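Dredside Social Club to Remove All Gaming Machines by End of February

DREDSIDE - The Dredside Social Club will switch off the last of its slot machines in February and will not renew its gaming license, the club announced today. Members voted 261 to 30 in favor of the change at a meeting held in the main hall.

The club has had slot machines since it moved to its present building. At the peak there were 11 in the side room next to the bar. They are leased from Kadico, which will collect them after the final night of play. The machines will be turned off at 10 p.m. and any unclaimed tickets can be cashed at the bar until closing time.
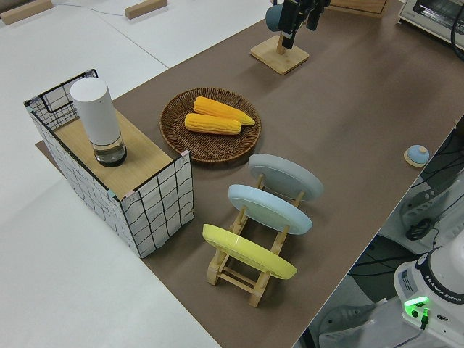
Dredside Social Club Press Office

Club rules allow any member to bring a motion on gaming. This one was put forward after a survey sent to all 804 members last fall. Most of those who replied said they did not play the machines. A smaller group said they or someone in their household had spent more on them than they could afford.

Income from the machines has paid part of the heating bill and the youth sports fund. The club will cover the gap with a small rise in annual dues and by renting out the main hall more often. Bar and kitchen prices will stay the same through the summer.

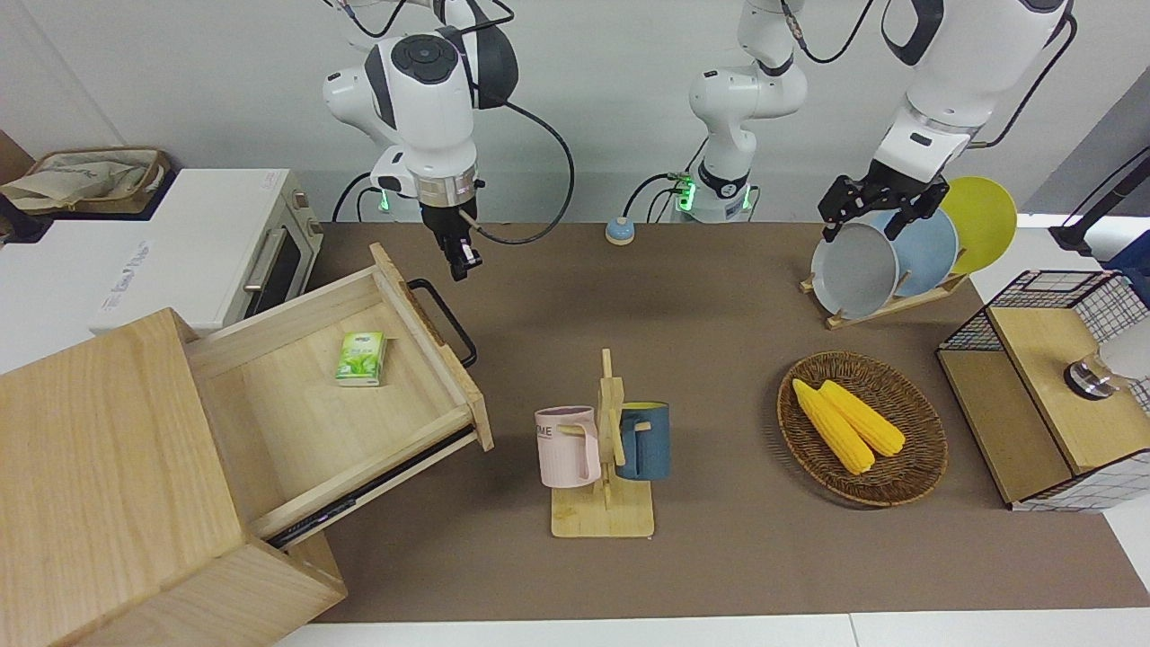 Two robot arms over a brown tabletop.

The side room will close for painting and new flooring once the machines are gone. It will reopen with card tables, a dartboard and seating for meals. Card games will be for points only. The weekly raffle is not affected and tickets will still be sold at the front desk.

Members who want to stop gambling can speak privately with the club office, which keeps a list of local counseling services. The club will also host a free support group, run by Usuga, in the upstairs meeting room. It is open to anyone in Dredside, and club membership is not required.

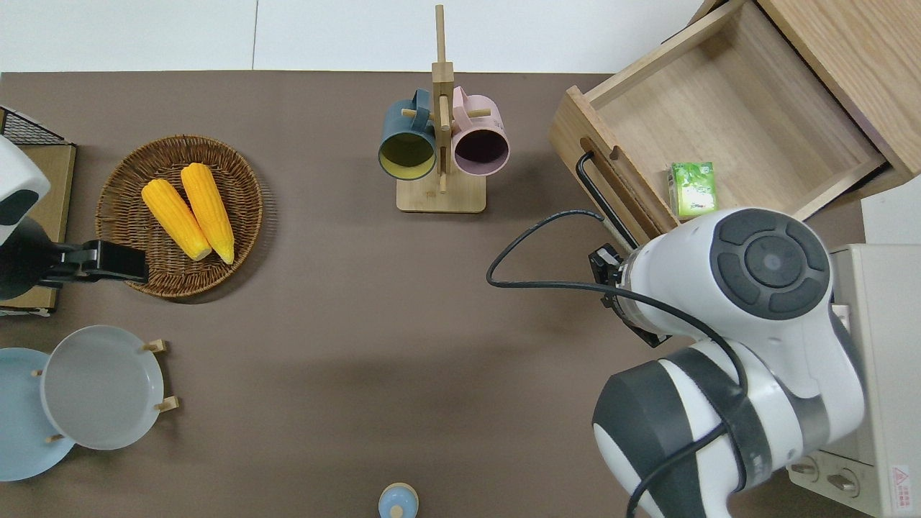 Loyalty points earned on the Zudadon card can be exchanged for meal vouchers until the last day of play. Points left on a card after that will expire. Members should bring the card and their membership book to the front desk.

Staff hours will not be cut. The two employees who now look after the side room will move to the kitchen and the hall booking desk.
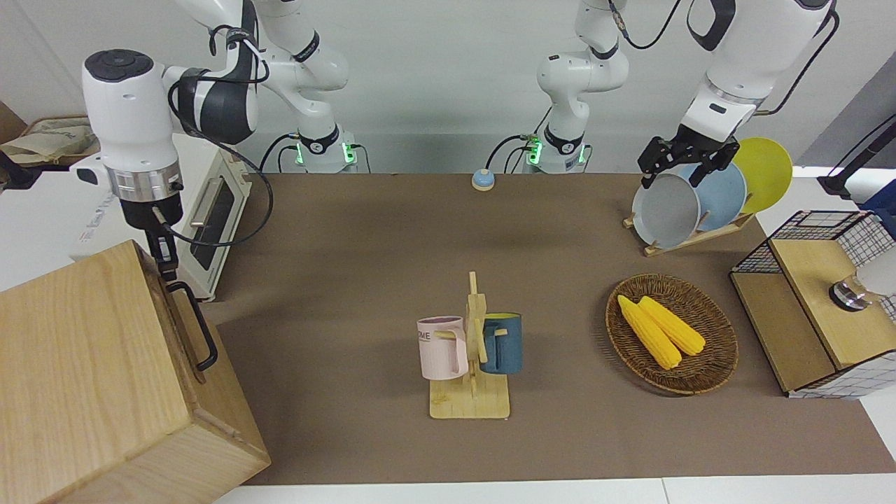 The new dues will appear on the next renewal notice. Members who pay by the month will receive a separate letter with the amount. Copies of the motion and the survey results are available from the club office, and media requests should be sent to the same address.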